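9 Jul 2025

Up too early again. Coffee, no milk left, drank it black standing up. Meant to write last night and fell asleep with the pen in my hand, there's a blue mark on the pillowcase now. So thats one more thing for the wash.

Laundry then. Two loads. First one all towels and the kitchen stuff, second one shirts. The machine did its walking thing in the spin and I had to sit on it. Bill from Tavares came while I was sitting there, 162 for the new hose and the visit. Could have been worse. Paid it straight off before I could put it in the drawer.

Lucimara Magalhães called at the worst moment, both arms full. Wants the big pot back before the weekend. Also wants to know if I'm coming to Kustia with them. Said probably. Have to look at the train, last time it was 59 each way and I stood the whole trip.

Then folding. Started with the pink and white zigzag cloth, the fuzzy one. I do like that cloth. Soft as anything and the little points along the edge are still pretty. It never wants to lie square though, you get one corner right and the other one wanders off. Halves first, then halves again. Mom did thirds. I've never managed thirds.

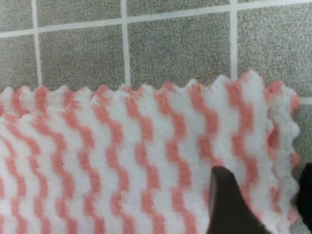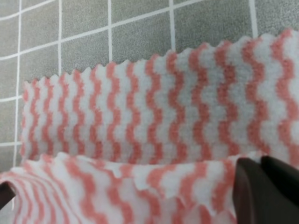
Pink stripes, gray tile. 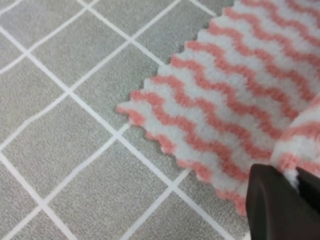
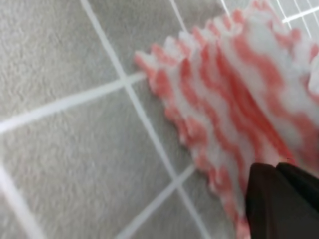 Something I keep asking myself and never write down: do the fuzzy cloths need washing apart from the towels?

Apart is better. Towels shed and the fluff sticks to the soft ones, so a small load, warm, no softener, and hang them up to dry. Writing it here so I stop mixing them.

Rest of the folding went quicker. Dish towels in the second drawer, good ones at the back. Found the Nestska tea towel I thought I'd left at the rental in April, it was inside a pillowcase the whole time. Threw out two rags that were more hole than rag. Kept one for the bike.

Socks: gave up. They're in a bag.

Lunch was toast. Then the bank, then the pharmacy, closed for lunch, back again at two, long line. Woman in front of me paid for everything in coins. By the time I got home the shirts had been sitting wet and smelled a bit off so in they went again. Annoying.

Rent reminder too. Still 295 short of what I wanted put away by now. If the Satum job pays on time I can catch up, if not then Kustia is off and I'll have to tell Lucimara, and she'll go quiet on the phone the way she does. Not thinking about it tonight.

Shirts on the line at last, around six. Bit of wind. Used up the last of the pegs and hung the gray one over the chair.

Still to do: pot back to L., milk, ironing (ha), call the dentist, look for the other blue sock, wipe out the drawer before the cloths go in. Shoud have done that one first.

Pillowcase still has the ink on it. Tried lemon. Will try the white vinegar tomorow. Bed.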